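Über uns

Tostell prüft Greifwerkzeuge und Roboterzellen, nachdem etwas schiefgegangen ist. Wir werden gerufen, wenn ein Greifer Teile verliert, eine Zelle ohne erkennbaren Grund stehen bleibt oder eine Schutzeinrichtung nicht so ausgelöst hat, wie sie sollte. Unsere Auftraggeber sind Hersteller, Betreiber und Hochschullabore.

Wie wir zu dieser Arbeit kamen

Angefangen haben wir mit eigenen Greifern. Im Oktober 2021 öffnete sich bei der Baureihe Etard nach einem Spannungseinbruch die Backe, obwohl sie hätte halten müssen. Verletzt wurde niemand. Ein Werkstück fiel auf den Boden, und beim Kunden Zusthorpe stand die Anlage 45 Minuten. Wir haben die Auslieferung gestoppt und 300 Geräte zurückgerufen.

Die Ursache lag in der Steuerung: Nach dem Wiederanlauf nahm sie den letzten Fahrbefehl als gültig an. Der Fehler war bei uns entstanden und in der Abnahme übersehen worden. Im Dezember lag der Bericht vor, den wir allen Betreibern ungekürzt zugeschickt haben. Die Firma Başaran hat unsere Messungen danach unabhängig wiederholt.

Wie wir heute prüfen

Jede Untersuchung beginnt mit der Sicherung der Protokolldaten. Danach stellen wir den Fehler nach, zuerst am Prüfstand, dann mit handgeführten Greifern an Alltagsmaterial: Stoff, kleine Schachteln, Päckchen, Kunststoffteile. Weiche und flache Gegenstände machen dabei die meiste Arbeit. Für den Etard-Fall waren es 1.615 Greifvorgänge, bis wir das Fehlerbild sicher auslösen konnten.

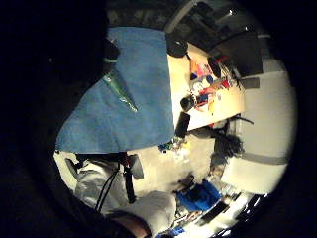
Was Sie von uns bekommen

Einen schriftlichen Bericht mit Ablauf, Ursache und offenen Punkten. Lässt sich eine Ursache nicht belegen, steht das so darin. Reparaturen führen wir an fremden Geräten nicht aus.

Tostell · Kontakt · Impressum · Datenschutz · © Tostell · Nach oben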